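Parna Series 5 – case ratios, reseals and the 2626 code

Blind Box & Mini Figures > General Talk

mothjar
Posted 7 March 2023
ok so who has opened a full case of the Parna forest set yet. the side of the box says one chase per case. I opened mine last night, 24 boxes, zero chase. Three of the badger, four of the one with the lantern, and no snow owl at all. Is Dewulf just not putting them in or did I get a bad one

Case code on the bottom flap is 2626 if that matters

pocketgoblin
Two of my friends got 2626 cases and no chase in either. I thought it was a coincidence.

Mine was a different code and had the owl, second row from the back. Sealed case, preordered from Clerholm.

tinlid_88
It says "average one per case". Average. Read the flap again. They never promised one in every case, people just started saying it on here around Series 3 and now its gospel

mothjar
Read the flap again. Mine says "1 chase figure per display case". No average anywhere. Maybe yours is the older print?

tinlid_88
Huh. Mine's a Series 4 flap, my bad. Series 5 I only have singles. Still think you'd have a hard time getting anything out of them over it

crumbdrawer
Where did you buy it mothjar? That's the first question. If it came from a shop that opens cases to sell singles and then tapes up what's left...

mothjar
The toy place in Grostdale, the one next to the shoe repair. Tape looked fine. Clear factory tape, the ridged kind. I wouldn't have bought it otherwise

crumbdrawer
Ridged tape doesn't mean anything anymore, you can buy rolls of it. Look at the ends of the tape. Factory ones are cut straight with little teeth, and both ends stop the same distance down the side. If one end is long and the other is short, somebody did that by hand.

Also check the single boxes. Glue dots on the bottom should be round and flat. If theyre stringy or theres cardboard fuzz stuck in the glue, the box has been opened and closed.

pocketgoblin
I don't love accusing a shop off of tape. I've been buying from the Grostdale place since the Series 2 days and never had a resealed anything. They let you swap doubles at the counter too, who else does that

crumbdrawer
Not accusing. Said check the tape.

mothjar
Checked. Both ends straight and even, about as even as you'd want. Glue dots look round to me except one box where I ripped the whole bottom off because I was excited so can't tell on that one lol

So not the shop I don't think

plasticfern
Weighing in (ha). I've kept a list of Parna cases since Series 3 with what was in each and what position. Not just mine, people send me theirs. The factory packs in a set order and then the order shifts by one box or so between print runs. With Series 5 there seems to be two runs. The first run has the chase in the back half, usually second row. Second run, which I think is where 2626 comes in, has an extra lantern fox where the chase ought to be. That would match your four lanterns, everyone else gets three.

So my guess is a packing mistake. Somebody loaded foxes in the chase spot for a while. I have 11 cases on the list so far for this series, which isnt a lot.

tinlid_88
11 cases is nothing. You can't say theres a second run from that. How many are 2626

plasticfern
5 of them. All five no chase, all five have four lantern foxes. The other six all have a chase and three foxes. I'd call that pretty good even if it's small.

tinlid_88
And who's going to mail you their list when everything was normal? You get the angry ones. Thats my whole problem with lists like this

plasticfern
Fair, but the six normal ones mailed me too. I ask everybody, not only people who are mad.

dustybins
Been reading along. I don't care much about the chase but I do care about paint on this set and it's ROUGH. Eyes on the hedgehog are different sizes on both of mine. Badger stripe goes over the ear. Series 4 was so clean. Also my lantern fox doesn't stand up without leaning on something, the foot peg is too short for the base

Anyway, took all of mine out last night and put them in order and I'm missing three – the owl obviously, the mole with the spade, and the little frog in the raincoat. Have doubles of the badger, hedgehog, and the toadstool one. Not trading the toadstool unless it's for the frog.

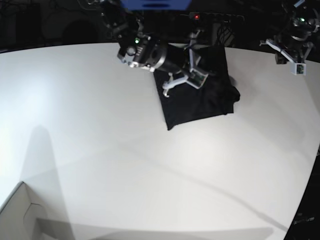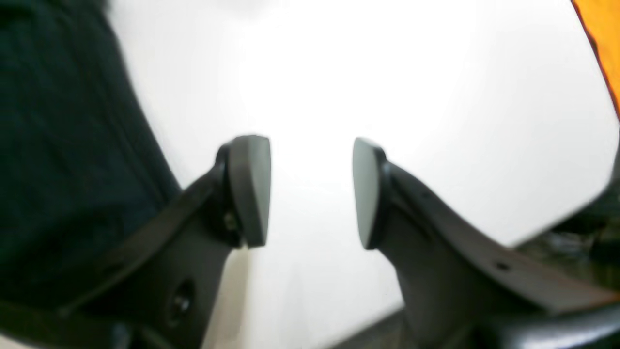 And another thing, the checklist leaflet. Did anyone else's leaflet have the frog listed as "common"? Every store I've been to the frog is gone first, and I've opened 14 singles without one. On the leaflet it has the same little leaf symbol as the badger, and the badger is in everything. I've got so many badgers. I gave one to the mail carrier.

Also they changed the bags inside the box from foil to paper. I like the paper but you can feel everything through it, which kinda kills the blind part. The mole's spade is super obvious if you know what to feel for.

pocketgoblin
You can't feel a bag inside a sealed box though? Unless you're opening them in the store, which, don't

dustybins
No no, after I open the box. I like to guess before I tear the bag. I'm not a monster

crumbdrawer
Shaking does work on the boxes a bit. Frog is hollow and lighter, it rattles more. The mole kind of thuds. I know people hate the shakers but I do it gently, and I put them back in the tray the way I found them.

tinlid_88
Shakers are why the counter place by me moved them all behind the register. Thanks for that

crumbdrawer
You're welcome

mothjar
Dusty I have a spare mole with spade, paint is decent, small shiny spot on the nose. Would trade for the hedgehog even with wonky eyes. Frog I only have the one

dustybins
YES please, message me. Hedgehog's eyes aren't that bad, I was being dramatic. Left one is just bigger.

plasticfern
For anybody else with a 2626 case who wants to be on the list, I need: code, where you bought, position of each figure if you kept track (front left is position one, go across then back), and whether the flap says average or not. Please don't send me only "no chase". I get so many of those and can't do anything with them.

fennelcup
New here, sorry if its a dumb question. Is it worth buying a whole case or should I get singles? I mostly just want the fox and the toadstool one and don't care about the chase

pocketgoblin
Not dumb. If you only want two, buy those two opened from somebody on the trade board. You'll pay a bit over the single price and save yourself a pile of badgers.

tinlid_88
Agree with that for once. Cases only make sense if you want the full set or you split it with someone

dustybins
Disagree!! Opening them is the fun part. Buy like four or five singles, see what you get, then trade for the rest. If you buy the exact ones you want you may as well buy a normal figure off the shelf

tinlid_88
Some people like owning the thing they wanted, dusty

fennelcup
lol ok. Might get a few singles and then ask on the trade board. Thanks all

mothjar
Update – wrote to Dewulf through the form on their site. Got an auto reply saying they need a picture of the flap, the code, and the receipt. So keep your receipts. Mine was in the recycling, had to dig for it

pocketgoblin
Did it say anything about replacements?

mothjar
Only "we will review your case". Which I guess is a pun

crumbdrawer
When I wrote in about a missing arm on a Series 4 squirrel they sent a whole new squirrel, took until June. No note, just the squirrel in a padded envelope. So they do answer eventually

tinlid_88
A broken figure is different from wanting the rare one though. What are they meant to do, mail a chase to everyone who complains? The owl's going for 200 right now. I'd complain too and I don't even have a case

plasticfern
That's why they ask for the code and the receipt.

tinlid_88
Codes are all over this thread now.

mothjar
Well the receipt isn't. And I'm not trying to flip it, I want it on the shelf with the other owls, I have the brown one from Series 2 and the barn one and there's a gap

pocketgoblin
Clerholm put up a notice on their preorder page btw. They're holding back their 2626 cases until they hear from Dewulf and they'll swap unopened ones. Didn't say anything about opened. So if anyone has one still taped, stop and don't open it

dustybins
ugh I have one coming from them. It shipped before the notice I think. What do I do, leave it taped up?? I've been waiting on this frog for ages

crumbdrawer
Leave it taped. Look at the bottom for the code first, you can see it without cutting anything.

dustybins
fine. FINE. will post the code when it gets here

plasticfern
And positions if you do end up opening it please

mothjar
Hedgehog arrived dusty, thank you, eyes are great. Mole went out to you this morning, wrapped it in like half a roll of paper towel so be careful when you cut the tape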